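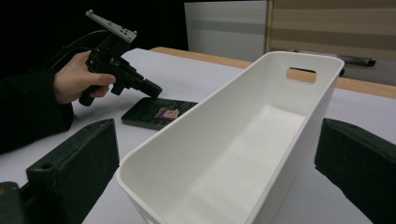

Peltemia ep 90: did Urnico really lose that fight?

marshlight_k
Rewatched the bridge duel last night and I don't buy it. Urnico has held the Helleo seal since the first arc, and we're supposed to believe he forgot about it? He threw the match so his sister could get out.

tobben
Or the writers forgot about it. Simpler.

marshlight_k
They bring it up 2 episodes earlier. The old ferryman asks him straight out if it still burns.

Quillfeather
He asks about the scar. The seal is on the other arm. People keep mixing these up and then building theories on it.

marshlight_k
OK, fair on the arm. He still never opens his left hand in the whole duel. Go look.

tobben
He never opens it in the Ekström arc either, and he lost that one for real. Was that for his sister too?

Roald Wallin
The manga has a page the show cut, chapter 300. Urnico tells Ekström the seal takes a year of life each time he uses it. So he could be saving it without throwing anything. I wouldn't call that proof of either side.

Quillfeather
Is that the official translation or the fan one? The fan one has "a year of memory" there, and that changes a lot.

Roald Wallin
Fan one. I don't have the official volume yet, it's out in August.

Quillfeather
So we've got nothing until then.

marshlight_k
Memory would explain why he calls her by the wrong name at the end though??

tobben
Or it's a dubbing mistake. What does he say in the sub?

marshlight_k
Checking tonight.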